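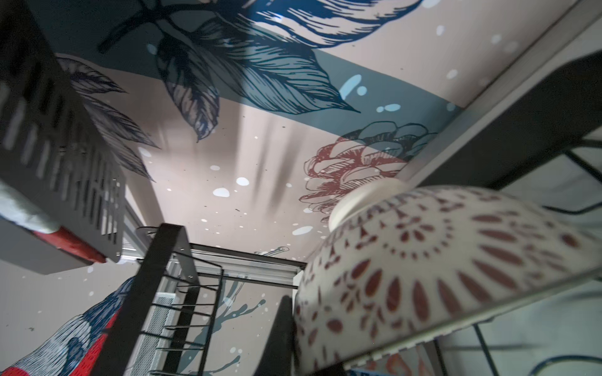 Home About Us Shop Floor Newsroom Visit Contact

Lellska Opens Its Refitted Stockroom Shop, Painted Ceiling and All

FOR RELEASE IN OCTOBER

Lellska, the secondhand housewares shop in the old Stefanou building, is so pleased to invite neighbors, longtime customers and anyone who has ever gone looking for a decent roasting pan to come and see its refitted stockroom, which opens to the public this Saturday at 10 a.m. and will keep regular shop hours from then on.

For years the stockroom was closed to shoppers, and that always seemed a pity, as it is the prettiest room we have. The mural runs up the wall and right across the ceiling, with big dark blue leaves drawn in fine lines like an old engraving, a red flower with a blue one beside it, a wide band of teal over pale pink, and a blue and white bird with touches of bright red. Our staff have been looking up at it between the racks all this time, and now everybody else can too.

The refit was carried out by Stirnmont, a local shop-fitting firm, and took 90 days from the first morning of clearing out to the last shelf going back in. Shelving has been moved so that there are two wide aisles where there used to be one narrow one (strollers and wheelchairs will both fit, and so will you with a full basket on each arm). The tall gray slotted panels and the black wire racks were kept, partly out of thrift and partly out of affection, and everything on them has been sorted, wiped down and priced.

And there is a lot on them! At the last stock check the room held 1,594 pieces, from mixing bowls and colanders to table linens, lamps and a good many lids that we are still hoping to match with their pots. Of these, 1,020 came in through Kusmont, the neighborhood house-clearing service that has been bringing us boxes since our very first season. The rest were carried in at the front door by people who live nearby, and we thank every one of them.

"We wanted people to be able to take their time in here," the shop said in a statement. "Come in for a cake tin, have a wander, have a look at the ceiling, and if you leave with the cake tin and a lampshade as well, then so much the better."

Coffee and buns will be served by the front counter until noon on opening day. Donations of clean, working housewares are welcome at the side entrance whenever the shop is open, though we do ask that large furniture be arranged with us beforehand, as the side door is narrower than it looks.

Lellska sells secondhand kitchenware, linens and small household goods. Press visits to the stockroom can be arranged at the front counter.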